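Luvley opens up its laundry cell, and the maintenance notes that go with it

Pikaldale, 3/23/24

I'm Keegan Penner and I look after the two-arm laundry cell at Luvley. We're publishing the full set-up and upkeep notes for it today, free to download, and I was asked to write the announcement myself, so please forgive the lack of polish!

The notes run to 85 pages. That sounds like a lot for one enclosure with a pair of arms in it, but most of it is the stuff I kept scribbling on bits of paper and losing: which bolts work their way out, how much slack to leave in a gripper cable, what order to power things up in. We logged 860 hours of running before I felt happy sharing any of it.

People usually ask about the grippers first. Fair enough, but I spend far more of my week on the mounting plates. Both arms sit on plates bolted to the front rail, and if one shifts even slightly the arm starts reaching short (usually on a pile at the far side, usually just before lunch). So the plates get checked every 20 hours, with a torque wrench and a paint pen, and I go over the wiring at the base while I'm down there.

The mat matters more than you'd think, too. It has to lie flat right up to the rail. A ruck in the mat looks a lot like the edge of a garment to a wrist camera, and we lost a good part of March to that before Saengthong, who supply our fabric sets, suggested swapping mats between runs and keeping the spare rolled up. We've done it that way ever since.

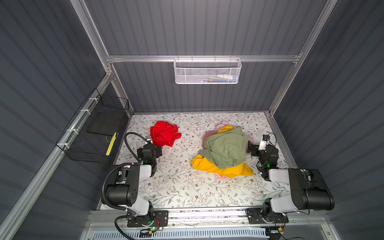

The Luvley cell with both arms on the front rail and the right gripper at the clothes pile.

Cables get a chapter to themselves. Ours loop wide of the arm on purpose — a tight loop looks tidy and then snags the first time the wrist turns over. I replaced 8 of them in our first stretch of running and I've kept every one in a drawer, along with a label saying where it failed. There are drawings of the loop we settled on, and a list of the places where I'd put a tie and the places where I really wouldn't.

You'll also find the start-of-day routine: lights on the wrist joints, grippers open and closed, cameras wiped, then one slow pass over a single cloth before anything bigger goes in. It's dull and I'd never skip it.

Our friends at Zisow are building a second cell from the notes and have already sent me two corrections, both of them right. If you spot more, send them over, and do say which page you're on.

The notes can be downloaded from the Luvley website. Printed copies are available from our Pikaldale workshop on request.

Press contact: Keegan Penner, Luvley, Pikaldale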